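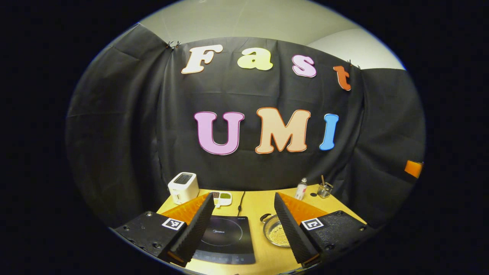

Kokov has begun selling its hand-held gripper kit outside its own lab, with a data recording service offered alongside it. The kit is a pair of soft fingers on a flat body, held by a person who does the task by hand while a wide-angle camera on the tool records. Each half of the body carries a square black-and-white marker, and an orange piece spreads out behind each ribbed black finger. Kitchen work is the first category on the list, with tabletop setups of the toaster, induction cooktop and steel pan sort.

Buyers can take the hardware alone or order finished recordings. The smallest recording order is 500 demonstrations of one task, delivered with camera poses and finger opening widths. Files are checked by Wandon, which handles calibration for the service and rejects any recording in which tracking is lost.

Lempi Lehtinen, product lead at Kokov, said the trial phase covered 211 tasks at three sites. "Most of the support requests were about lighting and marker wear – very few were about the fingers," Lehtinen said. Replacement fingers and marker plates are sold separately.

Rungrueang will distribute the kit from July. Adley, which makes a competing tool with a powered grip, has not announced a recording service. Kokov has not published prices for orders covering more than one task.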